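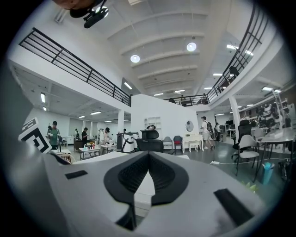 ## Stomden hand-held gripper, after 702 recordings

I bought the Stomden as a second hand-held gripper to use next to our older Koubek. Both do the same job: you hold the thing, squeeze, do a task the way you'd want an arm to do it, and the camera records. Between December and now I have made 702 recordings with it, most of them picking up small household items and putting them down somewhere else. These are my notes for anyone choosing between the two.

**Body and grip**

The light-gray body is large, and you see a lot of it in the camera view. It takes up the lower half of the picture. On the Koubek the body stays lower and you get more table. For close work I stopped minding after a few sessions. For anything where you need to see what's under the wrist, tilt the tool more than feels natural.

The handle is good. My hand is medium-sized and I can run for an hour before my thumb complains – the Koubek gets me in half that. The trigger has a long, even pull with no click in it, so slow closes come out smooth in the data.

**Camera**

The view is very wide. Stand in a big room and you get the ceiling lights, the mezzanine railings and everyone walking around on both floors. That helps a lot with tracking, because there are plenty of fixed edges to lock on to. In a small room with bare walls I lost tracking in 8 recordings out of 75. In the big room, same number of tries, I lost it in 2.

The price you pay is moving people. If you train on full images, crop them or be ready for a lot of background that changes from one take to the next.

**Marker**

The square black-and-white marker sits at the left edge of the gripper, at an angle. It reads fine under ordinary ceiling panels. It reads badly with a window right behind you. A matte print fixed most of that for me, and Stomden should ship one in the box.

**Software**

Files come off over USB and the export tool is plain but works. Calibration takes two passes. The manual says one, and my first day of data was off until I did it again. Čestmír Pešek wrote a short script that checks the calibration before each session, and I wouldn't run without it now.

Playback on a Lister arm went well once I set the finger offset by hand. I also tried a Zulau controller, and it dropped the gripper width channel on import. Support answered in two days with a corrected settings file.

**Which one**

For big rooms and long sessions, I'd take the Stomden. For bench work in a tight space the Koubek is still easier, and its fingers are cheaper to replace. I'm keeping both, with the Koubek on the small-parts tasks until I find a slimmer set of fingers for this one.

Four stars. The missing star is for the manual.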